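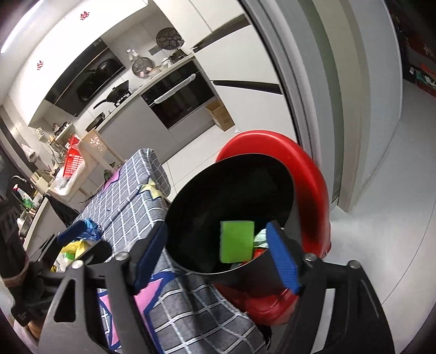
Ticket 3024: Fullness score drops on bin episodes
Project: Kuveo, table clearing
Opened by: Chaimae El Ouafi
Assigned to: Torbjørn Söderlund
Priority: medium
Status: resolved, one follow-up open

Reported problem

The Fullness head is supposed to give a number between 0 and 1 for how full the bin is, and the number should only go up during an episode. On the Akska kitchen set it goes up for the first few items and then falls. On 38 episodes it ends lower than it was at the midpoint. The policy reads this number to decide when to stop clearing, so it keeps going long after it should quit.

Checkpoint is the one from step 2000. The older January checkpoint does the same thing, only less.

Log

Torbjørn Söderlund
Reproduced on my machine with the same checkpoint and the default config. Ruled out the timestamps first. Video and gripper width line up on every episode I opened. Ruled out label order too. The labels are monotonic in the raw files.

Torbjørn Söderlund
Next guess was the crop. The bin crop is a fixed box between the finger pads, set when all our bins were light gray. I pulled frames from the failing episodes and looked at what ends up inside it. The table frames are busy: plastic bags with Member's Mark print in the middle, a bottle on its side, a yellow sponge with a green one further right. None of that should count toward the bin, but when the gripper is over the table the crop still gets scored.

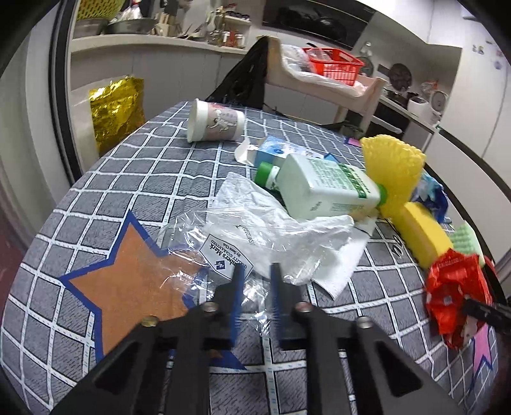

Mirjam Van Rooij
The head was never meant to run on frames without a bin in them. There is a visibility gate in front of it, and it should hold the last value until the bin comes back into view. In this kitchen the tablecloth is gray plaid with white grid lines, and my bet is the gate takes the grid for a bin rim. Please dump the gate output before anyone retrains.

Torbjørn Söderlund
Dumped it. Mirjam is right about part of it. The gate opens on plain tablecloth in 20 of the 38 episodes. Raising the gate threshold from the config fixes those. The other 18 still drop, and in those the bin is in view the whole time the score is falling.

Chaimae El Ouafi
Can you check whether the 18 have anything in common? I went through the operator notes and found nothing. Same table, same operator.

Torbjørn Söderlund
They do. Exposure. The bin interior is black, and auto exposure darkens the whole image when a bright cabinet door comes into view. The items at the bottom then fall under the cutoff we use for "empty" pixels. Looking down into the bin you can pick out a green card and a crumpled pale green paper by eye, but the red-orange bit at the bottom is the kind of thing we lose first. The red holder behind the bin makes it worse, as it pulls the color normalization the wrong way.

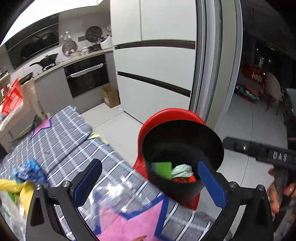
Achilleas Karras
I wrote the cutoff. It was tuned on the Ouazzani set, where the bins are pale and whatever goes in is darker than the wall. It has no business running on a black bin. Turn it off with empty_cutoff: none and let the head learn it from the labels.

Torbjørn Söderlund
Done. Changes on the branch:
gate_threshold: raised, now read from the per-site file
empty_cutoff: none
color_norm: computed inside the bin rim only
Retrained from scratch, same seed. None of the 38 episodes ends below its midpoint now. The Ouazzani validation score did not move.

Mirjam Van Rooij
Reviewed and merged, 1 Aug 2021. Please put the per-site file in the repo. It is still only on Torbjørn's drive.

Torbjørn Söderlund
Added.

Follow-up (open, assigned to Tarek El Ouafi)
Lock exposure at the start of each episode and record the value in the metadata. Existing episodes do not need to be collected again.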